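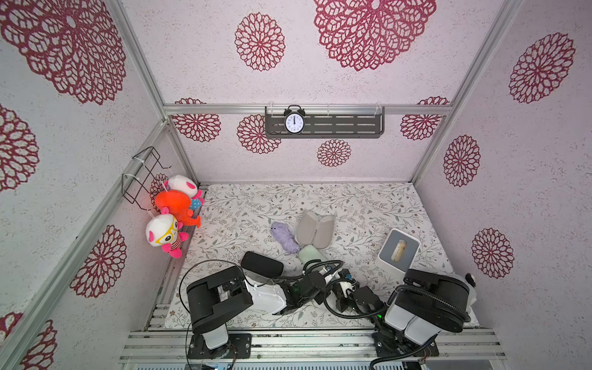
Big crimson flowers on a pale speckled ground.

March 2026
By a Skiltico contributor
Print this page | E-mail this page

Bring back pattern. All of it. Flowers on the walls, vines on the floor, I don't care if they match.

I spent January looking at apartments in Arnstead. 51 listings, ten visits. Gray floor, white wall, gray couch. Next one, same thing. One place on Pfister Street had a single yellow pillow and the agent called it "playful." A pillow!

How did we get here? Resale, mostly. People decorate for a buyer who hasn't been born yet. Don't paint it, you'll lose money. Don't paper it, the next people will hate it. So you live eight years in a waiting room to please a stranger, and then the stranger moves in and rips out the kitchen anyway. 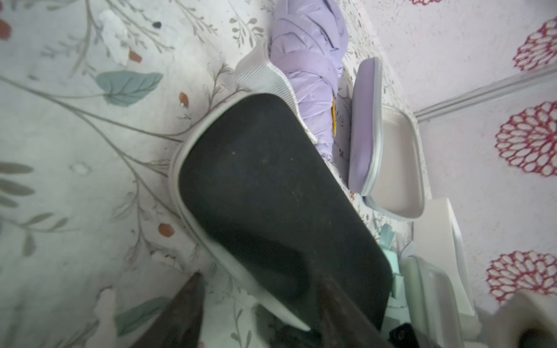 And it isn't cheap being this dull. I priced it. Plain off-white paint and a man to put it on, one bedroom, $700. The loud flowered paper at Terotska, same room, paste included, $600. I hung it myself over two evenings. One seam is crooked behind the door. Fine.

My grandmother had roses in the hall, ivy in the bathroom and some kind of brown plaid in the kitchen that I can still see when I shut my eyes. None of it went together. You always knew which room you were in though. I couldn't tell you one thing about the walls in the last three places I rented, and I paid for those walls every month.

People say pattern is tiring. You'll get sick of it. Maybe. I get sick of soup too, I don't give up eating. Paper comes down. It's a rotten job with a scraper and a bucket, sure, but it comes down, and their is no law that says a wall has to be right forever.

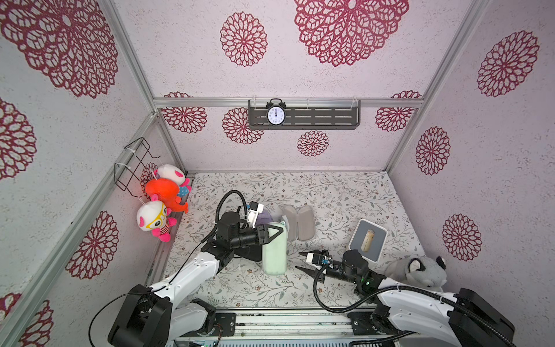

The other complaint is small rooms. Keep it light, keep it plain, makes it look bigger. Bigger than what? A small room painted white is a small white room. Put big red flowers in there and at least somebody meant it. Closets too, and the inside of cupboards. Start there if your nervous.

Renters, ask your landlord. Mine said no twice and then said do what you want, just not the ceiling. I'm still working on the ceiling.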